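Reading time: 4 min

From: Irena Nowakowski
To: sim-demos list
Date: 18 June 2019
Subject: Re: Re: sink tasks, how many demos before we train?

Hi all,

Sorry for the slow answer, I've been living in the simulated kitchen and came up for air only to eat lunch. Nhi asked a fair question and I want to answer it properly, so I'm quoting it whole:

> We have 400 demos of the sink tasks now, and Dralo wants to start a
> training run before we go on. My worry is that they all look alike to me.
> Same counter, same person driving, same way of reaching in. Would you
> rather have more of these, or stop here and change something? Also, what
> are we doing with the episodes where the operator just looks around for
> a while? Shearer's script keeps them and I'm not sure it should.
>
> Nhi Kiều

Short version: stop, train something small, look at what it gets wrong, then collect again. Please let's not push on to a bigger number just to have one!

Longer version. I went back through a pile of the recordings last night (35 of them, start to finish, with tea) and you're right that they look alike, but I think it's worse in some places than others. The plate is where I'd start. We randomize where it lands in the sink, or we say we do, and yet the operator nearly always goes for it from the same side, because that's the comfortable side with the hand controllers. So the policy is going to see lots of plate positions and one single habit for dealing with them.

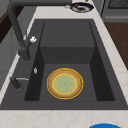

When we trained on the drawer tasks last August we had exactly this problem, and the arm learned a lovely smooth reach that fell apart the moment the handle was a bit farther over. I spent a week blaming the network. It was the data, and it was my own driving in most of it, so I'm not throwing stones at anyone here. What fixed it was boring: we had two people drive, and we asked each of them to start every episode with the hands somewhere silly. Up high, off to one side, crossed over, whatever. The first few seconds of each demo got uglier and the results got a lot better.

I'd like to do the same for the sink. Busstead has offered us time on their rig, and their operators have never seen our tasks, which I count as a plus. Give them the one-line instruction ("put the bread on the plate", that sort of thing) and nothing else. No coaching! If they use the left hand where we'd use the right, great, keep it.

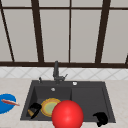

The other thing I'd change is how we cut the episodes. Right now the recorder starts when the scene loads and stops when the operator hits the pedal, so there's a dead stretch at the front and often a second one at the end while they hunt for the pedal with their foot. I've done it myself, you can practically hear me feeling for it. Brornier trims theirs by hand motion - once either hand has moved more than a set distance, the clock starts - and I think we could copy that in an afternoon. Keep the raw files though. Trim into a new folder, please, please don't overwrite.

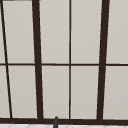
As for the looking-around episodes, I'd say split them up before deciding. Where the operator glances away and comes back to the job, keep the whole thing, since the head camera moves in real use too and the model should cope. But there are stretches where the view is nothing except window panes and a strip of tile, with just what I take to be the tip of the faucet poking up at the bottom, and no gripper clearly in view. Those frames still carry hand actions in the log, so we'd be asking the model to predict hand movement from frosty gray glass. I'd mask the action loss there and leave the frames in. If masking is a pain in Shearer's script, drop them for the first run and we'll come back to it.

I also want failures kept, in their own folder, with a word or two on what went wrong. Dropped it, knocked the plate, gave up, that level of detail is fine. I know we said we'd only keep the good ones, but a success detector needs bad ones to learn from, and right now we throw them out as fast as we make them. Same goes for long or awkward objects. Round things are easy to grab any old how, and a long one punishes you for picking it up at a bad angle, so I'd like a bigger share of those in the next batch.
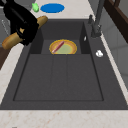

Nhi points out, in a separate note to me, that long objects also take more tries per good demo, so if we pay Busstead by the finished episode their people will quietly steer toward the easy ones. Good catch, and I hadn't thought of it. Let's pay by the hour and have the task list shuffled by the recorder, so the operator doesn't pick.

So, what I'd like from the list: can someone check whether the shuffle survives a restart of the recorder? I have a bad feeling it goes back to the same seed every time. And Nhi, if you can tell Dralo to go ahead with what we have, I'll write up the start-pose instructions for Busstead and send them here before anyone drives anything.

Irena

Recent messages on this list
- Recorder pedal not registering
- Re: Trimming by hand motion, threshold?
- Drawer tasks: which checkpoint did we keep?
- Naming the failure folders

Get list digests by email. You can unsubscribe at any time.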